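Workshop tips: living with the new arm

Broda put robot arms on our packing line in May, and the people beside them now do less lifting and more waiting. A few tips.

Give beginners a board game to practice on. Big foam pieces forgive a lot.

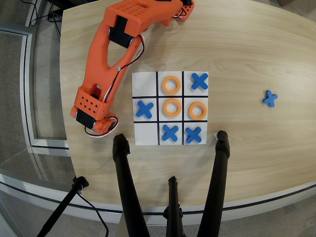 Tie cables back before they find something to hug. Rosario Caputo keeps a bag of 285 zip ties and shares nine.

Learn the stop button first – pride comes later. And ask who gets your old tasks, preferably before the meeting about it.
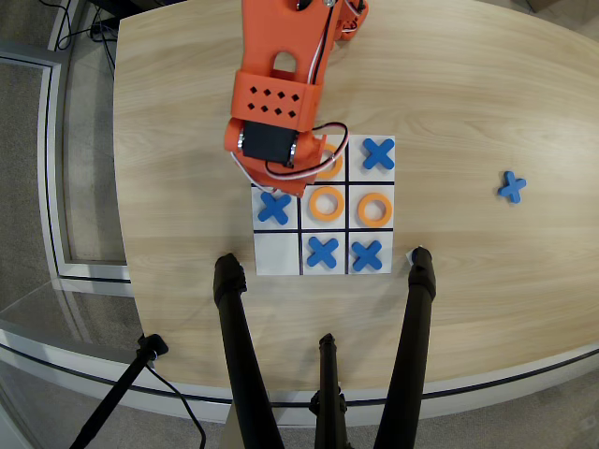

Orange arm over the board, with one blue X off to the side.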